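Local Democracy Reporter Wanted for the Eltberg Council Desk

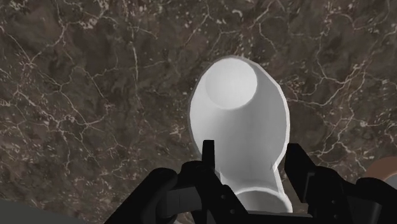 A white object on dark brown marble. Computer rendering.

The Achterberg Courier is looking for a reporter to cover council meetings, election counts and everything that goes on between them in Eltberg and the towns up the valley. If you have ever sat through a four-hour budget hearing and come out wanting to tell somebody what happened in it, we would very much like to hear from you.

We are a small paper with a long memory. There are eight of us in the newsroom, plus a photographer who comes in when the weather is good for pictures, and we print twice a week and publish online every day. Our print run is 3262 copies, and we like to think that most of those get passed along to a neighbor or a parent once the first reader is done with them. Politics has always been the heart of the paper. Our readers write to us about it more than anything else (more than football, even, which surprised me when I started), and they notice when we miss a meeting.

The person who takes this job will spend a good part of the week out of the office. You will cover the full council in Eltberg, the district assembly in Trasidlow when it sits, and the press conferences that parties tend to call at very short notice, often over the phone and often around dinner time. During campaigns you will follow the candidates from one hall to the next, write up what they promised, and then go back later and check. Last spring's local vote in Trasidlow was decided by 346 ballots, and our reporter was in the counting room until past two in the morning. I won't pretend every night is like that, but some are, and we make sure you get the time back.

You don't need a journalism degree. Two of our best people came from other work entirely, one from a bus company and one from teaching. We would like to see some published writing, even if it was for a student paper, a union newsletter or your own site. You should be able to take good notes, read a set of accounts without panicking, and be polite to people who are annoyed with you. A driver's license helps a lot, as the last train back from Dernero leaves before most meetings there are over. Being fair matters to us a great deal, so please don't apply if you hold a party office or plan to run for one.

The post is full time, with a six-month trial period and five weeks of paid vacation. We provide a laptop, a phone and mileage, and there is a training fund of 2000 a year that you can spend on courses of your choice, whether that is shorthand, public records law or something we haven't thought of. You will work closely with me and with our night editor, and for the first month you will go to meetings alongside one of us until you know who everyone is and where they like to sit.

To apply, send a letter of no more than two pages, a resume and three samples of your writing to Paloma Strickland, News Editor, at our Achterberg office. In your letter, please tell us about one local decision, anywhere, that you think deserved more coverage than it got, and how you would have gone about it. Letters need to reach us by 29 June 2024. We answer every applicant, though it may take us a couple of weeks, and we'll invite a handful of people in for a chat and a short writing exercise. If you would like to talk the job over first, call the news desk any afternoon and ask for Paloma. I'm usually in, and always happy to talk.

Related items
Trasidlow assembly delays vote on new ward map
Opposition group names its candidate for Dernero mayor
Petition on Eltberg bus cuts reaches 867 signatures
Letters: Why was the March hearing closed to the public?
Also hiring: part-time copy editor, evenings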